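Grippers for cable work in simulation: wedge fingers or flat pads?

orvokki_k
20 February 2020
Hello all. I compare two finger shapes for picking a thin cable from the floor. All in simulator for now, the arm comes in April. The first is the Bonero flat pad, the second is the Lunden wedge, which closes to a narrow point. I made 300 tries with each. The flat pad missed the cable 29 times, the wedge only 7. Has anyone seen the same with real hardware?

sdursun
I would be careful with this result. A simulated cable is too polite. With our Lindqvist arm the pointed fingers took the cable well, but then it turned between them when we lifted.

orvokki_k
Did you hold it at the end, or in the middle?

sdursun
In the middle. Maybe this is the difference.

gripfan401
Sorry, I don't agree. Turning is a question of force and not of shape. Which controller do you use?

sdursun
Sullitz, with the force limit as delivered. I raised it later and it still turned.

orvokki_k
Thank you both. I now hold only by the end, with the very tip of the fingers.
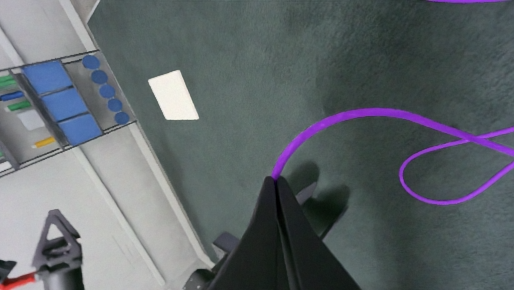
My next test is the same grasp with a softer cable, and after this with the flat pads again. Şükran, if you still have your friction values, could you send them to me? Mine are guessed.

sdursun
I will look for them. Please don't order the wedge fingers before you try.

gripfan401
Or order both, they are cheap.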